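Skript zur Übung Handhabungstechnik
Nachtrag zur Exkursion vom 23. Oktober 2018 (Tag der offenen Tür bei Kokbridge)

Ihr habt gefragt, ob es zur Exkursion noch etwas Schriftliches gibt, also bitte sehr, hier sind meine Notizen, ein bisschen aufgeräumt, aber nicht sehr. Wer mitgefahren ist, kann den ersten Abschnitt überspringen. Wer im Stau stand (ich weiß von mindestens einem Auto), liest ihn lieber.

1. Ablauf

Wir waren 44 Leute in einem Vorführraum, der für 30 gedacht war, und entsprechend warm war es dann auch. Zuerst gab es den Firmenvortrag, den ich euch erspare, die Folien liegen im Kursordner. Danach ging es in zwei Gruppen weiter: eine zur Palettierzelle Rivadeneira, die andere zur Wäschezelle, die intern Pretska heißt. Die Palettierzelle kommt in Kapitel 6 dran, mit Taktzeitrechnung und allem. Mir geht es jetzt um Pretska, und ich gebe zu, dass ich mich im August beim Vorgespräch noch gefragt habe, ob sich dafür die Fahrt lohnt. Sie hat sich gelohnt!

2. Warum ausgerechnet Wäsche?

Erinnert euch an die zweite Vorlesung: Ein starres Teil hat im Raum sechs Freiheitsgrade, und wenn ich seine Lage kenne und weiß, wo ich es gegriffen habe, dann weiß ich auch, wo seine anderen Ecken sind. Ein T-Shirt hält sich daran nicht. Man zieht an einer Stelle und drei andere gehen irgendwohin, wo man sie nicht haben will. Die Beschreibung der Lage wird praktisch beliebig groß, und vieles davon ist auch noch verdeckt, weil Stoff nun mal auf Stoff liegt.

Dazu kommen bei dieser Zelle die Kleiderbügel und die Wäscheklammern. Ein Bügel ist steif, der Stoff nicht, und beide sollen am Ende zusammen an der Stange hängen. Die Klammer wiederum ist klein, muss gegen eine Feder aufgedrückt werden und braucht beim Aufdrücken eine ordentliche Ausrichtung im Greifer. Drei ganz verschiedene Greifaufgaben also, und das mit demselben Werkzeug! Genau deshalb wollte ich, dass ihr das seht.

Der Aufbau ist ansonsten erfreulich überschaubar: zwei Arme auf einer gemeinsamen Grundschiene, vorne der Wäschekorb, daneben das gelbe Tablett mit Klammern, hinten die Stange. Am rechten Greifer sitzt eine kleine Kamera auf einem Schwanenhals, die also mitfährt. Für die Klausur bitte merken, wie man so eine Anordnung nennt (Eye-in-Hand), und was man sich damit einhandelt, nämlich dass die Kalibrierung zwischen Kamera und Greifer stimmen muss und dass einem der Greifer gern selbst im Blick steht.
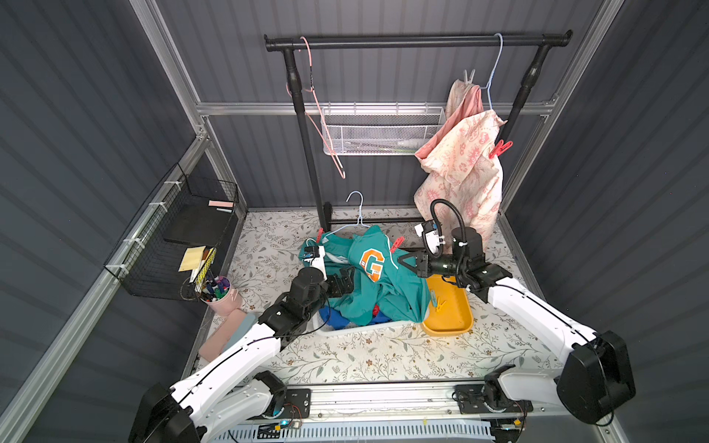

Olga Troncoso meinte dazu, die Leute schauten bei der Vorführung immer auf den Arm, der sich bewegt, interessant sei aber der andere. Das Festhalten werde unterschätzt: Wer zu locker halte, verliere den Stoff, und wer zu fest ziehe, bringe alles wieder durcheinander, was vorher schon gut lag. Sie hätten an der Haltestrategie länger gesessen als an der gesamten Bahnplanung.

Das fand ich den besten Satz des Tages, und er passt wunderbar zu unserem Abschnitt über Kraft- und Positionsregelung. Überlegt euch mal selbst, welcher Arm beim Aufhängen gerade welche Rolle hat und wann die beiden tauschen müssen. Ich habe beim Zuschauen versucht mitzuschreiben und bin nach kurzer Zeit gescheitert.

3. Was ich sonst noch notiert habe

Zahlen gab es auf Nachfrage auch. Der Versuchsordner umfasst bisher 289 Durchläufe. Eine Erfolgsquote wollte man uns nicht nennen, und das ist mir ehrlich gesagt lieber als eine geschönte. Ein Durchlauf wird dort als gelungen gewertet, wenn das Kleidungsstück hängt und nach dem Loslassen hängen bleibt. Ob es schön hängt, spielt keine Rolle, worüber es in unserer Gruppe gleich Streit gab.

Die Steuersoftware heißt Piretti und verwaltet beide Arme in einem gemeinsamen Zeitplan. Auf die Frage nach der Kollisionsvermeidung hieß es, die Arme teilten sich den Raum über dem Korb, und einer habe jeweils Vorfahrt. Simpel, aber robust.

4. Aufgaben bis zur nächsten Übung

Aufgabe 1: Zerlegt das Aufhängen eines Hemdes in Teilschritte und notiert für jeden Schritt, was der linke und was der rechte Arm tut. Eine Seite reicht.

Aufgabe 2: Formuliert ein eigenes Erfolgskriterium, das sich mit einer Kamera prüfen lässt, und überlegt, wo es versagt.

Abgabe wie immer zu zweit, handschriftlich ist völlig in Ordnung, solange ich es lesen kann. Die Fahrtkostenzettel bitte getrennt davon ins Sekretariat!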